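Chapter 7
Heat in the Home Kitchen

7.1 Why cooking method matters

In September a bakery in the town of Lellura changed the way it made its plain white rolls. The dough stayed the same, and so did the flour, the yeast and the weight of each piece. Only the oven was different. Customers noticed within a day. The new rolls had a thicker crust and a paler bottom, and several people asked whether the recipe had been changed.

The owners of the bakery had run into the subject of this chapter. Food is changed by the heat that reaches it, and heat can reach it in more than one way. Two ovens set to the same number can give very different results if one of them heats mostly from above and the other mostly by moving air.

In Chapter 6 we looked at what happens inside food as it warms up: proteins set, starches swell, sugars brown and water turns to steam. We now turn to the other side of the question and ask how the heat gets there in the first place.

There are three ways for heat to travel. In conduction, it passes directly from one thing to another that touches it, as when a pancake sits on a griddle. In convection, it is carried by a moving liquid or gas, such as boiling water or the air in an oven. In radiation, it crosses open space, as it does from glowing coals to a piece of meat held over them. Most cooking uses all three at once, though one usually does most of the work.

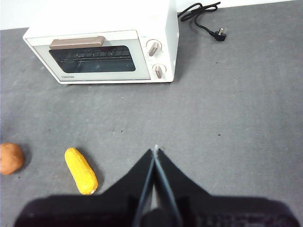 Size has a large effect on the balance between them. In a small oven the food sits close to the heating elements, so radiation plays a bigger part and the top of a dish can brown before the middle is done. There is also less air to warm, and the oven reaches its working temperature sooner. A full-size oven takes longer to heat but tends to hold its temperature better when the door is opened – a point we come back to in Section 7.4.

The pan matters as well. A dark metal pan takes in radiant heat faster than a shiny one, and a thick pan spreads heat more evenly than a thin one. Glass warms slowly and stays hot for a long time after it leaves the oven.

7.2 The Marquez loaves

Throughout the chapter we will use one set of results, known as the Marquez loaves. In this kitchen trial, 50 loaves were made from a single recipe, each with 700 grams of dough. Half were baked in a still oven and half in an oven with a fan. The loaves were weighed before and after baking, and the difference was recorded as water loss. One loaf from the fan oven weighed 569 grams when it came out. You will work out its water loss as a percentage in Exercise 2.

Before you read on, write down which group of loaves you would expect to lose more water, and why. Keep your answer – you will need it again at the end of Section 7.3.

Key terms for this chapter: conduction, convection, radiation, heating element, preheating, carryover cooking, water loss.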